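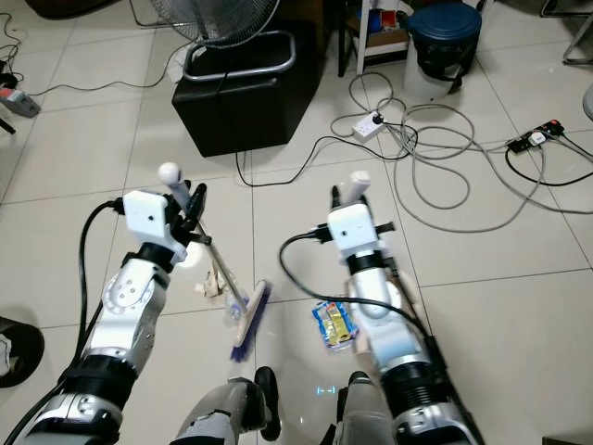 We're looking for two people to join the floor-care testing group at Kernside, and I want to be upfront about why the jobs exist. In February one of our two-armed machines closed its gripper on a cable in the middle of a sweeping run and kept pulling. The force limit should have stopped the arm and it didn't. A power strip came across the room on the end of the cord, and the person standing by got a bruised shin before they reached the stop button. The kind of floor we work on is the one with the broom on it: tiles, a snack wrapper, a crushed bottle, and a whole lot of black and grey cable spread out next to the power strips. A person steps around all that without thinking. Our machine has cables of its own looping off both wrists, so it has plenty of ways to get snagged!

## What you'd be doing

Mostly, you'd be trying to make it happen again (on purpose, and safely this time). We've set aside 300 sweeping runs at our Brovthorpe site, and I'd like one of you at the stop button and the other on the logs for every single one. You'd swap whenever you get tired – please do swap, it's dull work by mid-afternoon and that's when people drift.

You'd also go back through the 118 runs we recorded before the fault and mark every time a gripper, a wrist or the broom touched a cord. I've done a few myself and I already don't like what I'm finding. The force limit code came over from Ladia, our older arm project, and I suspect nobody checked it against the new wrists. That includes me.

## Who I'd love to hear from

- You've worked near moving machinery and you've hit a stop button for real at least once
- You can write a fault report that a tired person can follow
- You're okay telling me a run is off when I really want it to go ahead

Some Python helps with the logs, but I can teach you that part. A degree is fine, and so is no degree. You do need to be able to stand for a couple of hours at a stretch, with breaks.

## The practical stuff

Six-month contract, full time, 8:30 to 4:30, on site. There's a 2000 dollar completion payment on top of the salary, and Onuoha, our outside safety firm, gives you two days of paid training before you go anywhere near a powered arm.

To apply, send me a resume and one page on something that broke while you were in charge of it. Use the form on the Kernside jobs page and pick "floor-care testing" from the menu. I read all of them myself, so give me a week or so to write back.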